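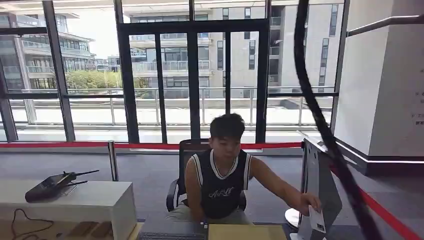 Why Do We Stop Listening After 20 Minutes?
Project report, Intro to Psychology
19 May 2025

I picked this topic because I zone out in lectures. A lot. I wanted to know if it was me or the lectures, and I figured my own dorm, Draria House, was full of people with the same problem.

The plan was pretty simple. I got two groups to listen to the same podcast episode, a long one about the history of salt (sorry, everybody). It runs 90 minutes. Group A went straight through. Group B got a break every 20 minutes where they could stretch, grab a snack or just stare at the wall. Then everyone wrote down whatever they remembered, no notes allowed.

My first try in February was a mess. I used the lounge in Draria, and the Sembiring Hall people were having their movie night right across the courtyard with the windows open. Half my answers had stuff from the movie in them! I threw that round out and booked a study room in the library for the second one.

Group B remembered more from the middle of the episode, and that was the part I expected. What surprised me was the ending. Both groups did fine there – I think people perk up when they can tell something is almost over. The beginning was also close, though one person in Group A wrote nearly a full page on Roman salt roads and I had no idea how to score that. I ended up giving a point per correct fact, so that page pulled the whole group up.

Things I would change: more people, a less boring episode, and a better scoring sheet. I also let everyone pick their own group, and I'm pretty sure the tired ones went for the breaks. My instructor pointed that out on my draft and yes, it's a real problem.

I kept the report under 3000 words like the handout said. The scoring sheet is stapled to the back.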